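Slow-roast lamb shoulder with barley

Serves 6. Preparation 22 minutes, plus resting. Cooking time 4 hours.

Shoulder is the cut to use. Leg dries out if you leave it in this long. Ask the butcher to leave the bone in and trim the fat to a thin layer. The shop in Balport sells them at 2 kg, and the times below are for that weight.

You will need

1 lamb shoulder, 2 kg, bone in
11 cloves of garlic, peeled
3 onions, thickly sliced
2 carrots, cut into chunks
4 sprigs of rosemary
1 tablespoon olive oil
1 tablespoon Skurkska mustard, or any grainy one
600 ml lamb or chicken stock
192 g pearl barley, rinsed
Juice of half a lemon
Salt and black pepper

Getting the meat ready

Take the lamb out of the fridge an hour before you start. Heat the oven to 220C (200C fan). Cut small slits all over the top with the point of a knife and push a clove of garlic into each one. If a clove is too fat, halve it lengthways. Mix the mustard and oil, rub it over the lamb, then season well with salt and pepper.
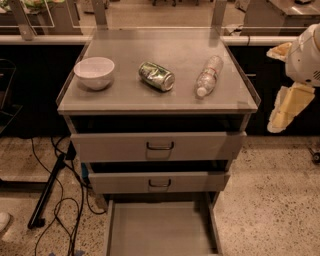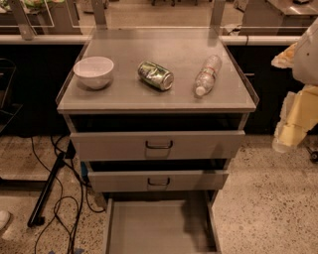
A white bowl, a green can and a plastic bottle

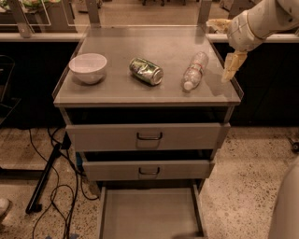
Innes Bamance

Roasting

Put the onions, carrots and rosemary in a deep roasting tin and sit the lamb on top, fat side up. Roast uncovered for 25 minutes, until the fat starts to colour.

Turn the oven down to 150C (130C fan). Pour the stock around the meat, keeping it off the top. Cover the tin tightly with two layers of foil and put it back for 2 hours 45 minutes. Don't open it to check.

Adding the barley

Lift the foil, watching for steam, and tip the barley into the liquid around the lamb. Push it under the surface with a spoon. If the stock looks low, add a mug of boiling water. Cover again and cook for another 50 minutes.

The barley should be soft with a little bite. The bone should move when you pull it. If it doesn't, give it 20 minutes more.

Resting and serving

Move the lamb to a warm plate, cover it loosely and leave it for 20 minutes. Skim the fat off the barley with a large spoon, fish out the rosemary stalks and stir in the lemon juice. Taste before adding salt, as some stock is salty enough.

Pull the meat apart with two forks and serve it over the barley with green beans or cabbage.

Leftovers keep for 2 days in the fridge. The barley will soak up all the liquid overnight, so loosen it with water when you reheat it, and make sure it is piping hot all the way through.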